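Bagged Dry Goods on a White Table
A gallery by Freya Tindall

I have never trusted a clear bag. Shops love them, and the argument is always the same: you can see what you're buying, so what could go wrong? Plenty, if you ask me. You can see the side that faces you, and a good part of that side is usually covered by a label. I went to look at some packing at Gistwood with that complaint already in my pocket, and I can't say I left it there.

These are small pictures of a plain job. Click for the larger size if your connection can stand it. 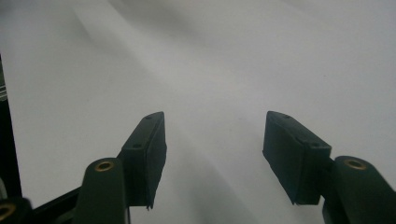
White, and plenty of it. I have been told it is restful.
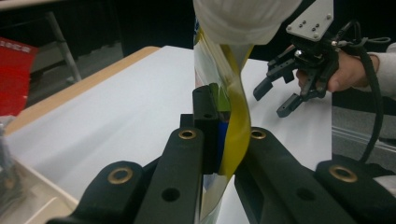

Clear bag, long yellow strip, white sheet on the table. The strip twists, as they all do.
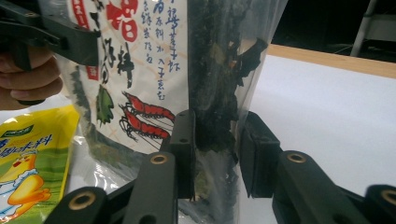
Dried seaweed, nearly black, with two red shrimp drawn on the label. The shrimp get more room than I'd have given them.

Gistwood, Nov 24, 2024

A few notes for anyone who wants to argue.

On labels: I like the seaweed one more than I wanted to. Big red characters, blue columns beside them, a little green leaf. It has been drawn by someone with a hand, or by someone paid to make it look that way. I still think a label should leave most of the bag alone.

On seaweed: people will tell you that darker is better. I've bought dark and had it taste of nothing, and I've bought a dull greenish one from Pavbridge that was the best soup I had all winter. Those lighter tan flecks don't bother me. Crumbs at the bottom do, and I'd want to turn a bag over before I said anything kind about it.

On white sheets: they look clean, so everybody assumes clean. I own 20 of them and could tell you stories. A dark cloth would show lint and a white one shows soy sauce, so take your pick.

On storage: the leaflet from Guillot says an opened bag keeps if you fold the top twice and clip it. Mine went limp in a week. A jar with a proper lid has done better, though it takes up half a shelf.

Letters about shrimp can go to the usual address.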